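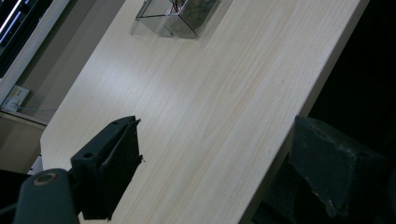

Zondow hand-held gripper: opening value drifts, arm closed too far on a clear box

Pathirana Forum > Grippers and hand tools > Faults and repairs

rezaul_s
Posted August 7, 2024

Good evening to all. I hope this is the correct section, please move it if not.

We are using the Zondow hand-held gripper in our workshop at Meltside to record demonstrations, and afterwards the same movements are played on a Cinley arm with the same jaws. The task is simple. Go to the clear box on the table, close on it, lift it a little, put it back. A few wires are inside the box, so we don't want it to fall or be squeezed.

Yesterday evening the arm squeezed it. The jaws came to the box in the right place, but then they continued to close when they should have stopped. I heard a crack and pressed the emergency stop. One wall is broken from the corner down. My colleague Dilruba had her hand near the table edge at that moment, ready to take the box. She is fine, but I did not sleep very well after this.

What I found until now: the recorded opening is 12 mm smaller than the real one. I measured with a caliper at the jaw tips. In the first recordings of the day the value was correct. Somewhere it began to drift, and it stayed wrong until I switched the tool off and on again.

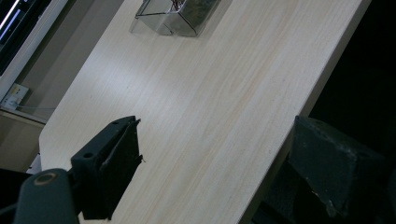 The drift does not come slowly over many hours, as I would expect from heat. In the log it is good until recording 3442, and in the next one it is already wrong by the full amount. I looked for a hard knock or a drop between these two and nobody remembers one. The firmware is the one from May.

My questions are these. Has anyone seen the opening value jump in one step? And is there a way to make the tool refuse to record when the value is not believable?

Rezaul Seneviratne

tinfoot
Replied

A jump in one step is nearly always the encoder magnet slipping on its shaft. Take the cover off, put a pencil mark across magnet and shaft, use it for a day, look again. Mine had moved by the width of the pencil line and that was enough.

Clean the jaws while you have it apart. Dust in the pivot makes the fingers stick and then let go suddenly.

marrow_lane
Replied

I don't agree with the magnet. If it had slipped, switching off and on would not bring the correct value back. The Zondow does not find its zero again at power on unless you hold it fully closed. Did you hold it closed when you started it?

rezaul_s
Replied

Thank you both. Yes, I held it closed at power on, as I always do. So it did find the zero again, and I must say that my test does not prove very much. I should have measured first with the power still on. I will do the pencil mark tomorrow.

dilruba.g
Replied

I am the colleague from the first post (Dilruba Gazi). I want to add something that Rezaul wrote too politely. My hand was inside the working area while the arm was moving, and this was my mistake. We had done the same replay so many times that I stopped seeing it as a machine.

Also, I don't think the sensor is the most important thing here. Even with a wrong value the arm should not be able to break the box. We had the grip force limit at 70 N. Who needs 70 N for a light box?

tinfoot
Replied

Lots of people, if the jaws are slippery. Set it too low and you drop things, then you write here about that instead.

dilruba.g
Replied

A box that drops is a box that drops. A finger is a different matter. I would rather drop ten boxes.

marrow_lane
Replied

With Dilruba on this one. Start low and go up until the object stays in the jaws. And compare the opening in the recording with the opening measured on the arm before the replay is allowed to close. If they disagree, stop and ask a person.

For the original question, look at the cable too. A cable that gets pulled when you turn your wrist can lose counts on the older encoder board, and that gives you exactly one jump. Hold the jaws still and wiggle the cable while you watch the live value.

rezaul_s
Replied

I have results now.

The pencil mark did not move after around 200 open and close movements, so the magnet is holding, at least for today. Then I did the cable test from marrow_lane. With the jaws held still, the value jumped when I bent the cable close to the housing. Not every time. The first jump was 5 mm and the second was more.

I have ordered a new cable. Until it comes we don't record with this tool, and the replays which were made after the jump are moved to a separate folder so that no one plays them by accident.

tinfoot
Replied

Fair enough, cable then. I'd still leave the pencil mark on.

rezaul_s
Replied

I will leave it. We have also lowered the force limit, and there is now a line of tape on the floor – hands stay behind it until the arm is parked. Dilruba put the tape.

One thing is still open for me. With the new cable, should I do the full calibration again, or is the zero at power on enough? The manual says only "recalibrate if needed".

marrow_lane
Replied

Do the full one. Check it with the caliper at three openings, closed, middle and wide, and write the numbers down somewhere you will find them again.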